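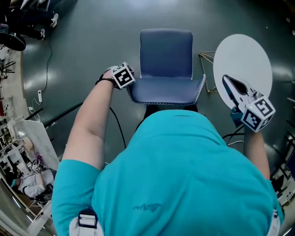 Search the boards Go

Community > Household > Furniture and Upholstery > Fabric protection plans

Posted January 11, 2021 by ung_reader

Is the Stakis fabric plan worth paying for on upholstered chairs?

We're buying chairs from Warico and the sales desk is pushing a Stakis protection plan pretty hard. It's $388 on top of the chairs and covers 3 years of "accidental staining." I've read the leaflet twice and I still can't tell what it pays for. It says the fabric gets a treatment before delivery, and if something spills you call them and they send a technician or a cleaning kit. It doesn't say who decides which one you get.

The salesman told me plain woven fabric is "basically ruined" the first time somebody drops coffee on it. I grew up with fabric chairs and don't remember any of them being ruined, so I have my doubts. He also said the price was only good with the order, and then I got an email offering me the same plan at the same price after I'd gone home.

Has anyone made a claim and had it paid? I don't need to hear that it gives you peace of mind.

rirnier_road

I had one of these plans on a sofa, sold by a different store but run by the same outfit. I made two claims. For the first one (red wine) they mailed me a bottle of cleaner, and it worked about as well as dish soap would have. The second was a greasy mark on the arm that had built up over a few months. Denied, because "accumulation" isn't an accident. That word is in the terms, on the back, in small type.

Read the exclusions before anything else. Mine left out body oils, sweat, hair products, pet anything, fading, and any stain reported after a set number of days. Take those away and you're left with a clean, single spill that you notice right away and phone in. Most of those you can blot up yourself with a white towel and cold water.

As for the treatment, ask them for the name of what they spray on and how long it lasts. I asked and was told it was proprietary. Maybe it is. I'd want to see a treated swatch and an untreated swatch side by side with the same spill on both, and I never met a store that would do that.

If you want to spend money, put it toward chairs with covers you can take off, or have a decent upholstery cleaner come out once a year. Check the cleaning code on the tag first — W means water is fine, S means solvent only, X means vacuum and nothing else. If yours say X, I'd think harder about the chairs than about the plan.

9tabs_open

just get leather. wipes right off

matching_set

Leather has its own problems, and the plans on it have even more exclusions.

I'll say one thing for the Stakis plan. My sister's paid for a replacement seat cushion after a pen leaked. It took from September until almost Christmas and she had to send the photos twice, but they did pay. So it isn't nothing. I still wouldn't give them $388 for it. Ask Warico to throw it in for free and see how fast the price moves.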